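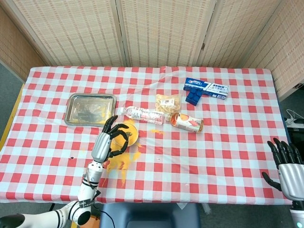 Arport, October

Project report: two-arm table clearing, shared workshop build

1. Purpose

The build is a two-arm unit intended to clear a household table. The task set is limited to picking up small objects, moving dishes, and handling a table on which liquid has been spilled. The last item was added after the midterm review and takes up most of this report.

2. Hardware

Each arm ends in a hand with black fingers and a silver palm. On the left arm, straps and small cables run along the outside of the forearm to the wrist. Internal routing was drawn up but not built. The arm controllers are Rirkix boards bought used; the power supply is from Haddad. Total spent on parts after the midterm was $736, mostly wiring and one replacement wrist bearing.

3. Table setup

The cloth is red-and-white gingham. A plain gray cloth was used until the midterm and gave the segmentation step little trouble. The checked cloth raised the error rate at once, as the red squares were grouped with small objects. Folding screens close off the background.

Objects in the spill layout: steel tray, shallow round dish, two bottles lying on their sides, snack bag, toothpaste box, building block. The spill is orange-yellow and spreads from the dish toward the front edge of the cloth, with a smaller patch to the right. The left hand works over the dish and the right hand stays near the right side of the cloth.

4. Results

The log holds 118 grasp attempts on the dish. Failures fell into 2 groups: fingers closing above the rim, and the rim slipping during the lift. The first was traced to a depth offset caused by reflection from the tray, and was reduced by masking the tray area. The second is open.

The clear bottle was missed more often than the amber one. Lowering the detection threshold recovered it but added false hits on the snack bag.

5. Remaining work

Fingertip pads in the softer Mikar rubber. Strain relief at the left elbow. Repeat of the dish series on the gray cloth for comparison.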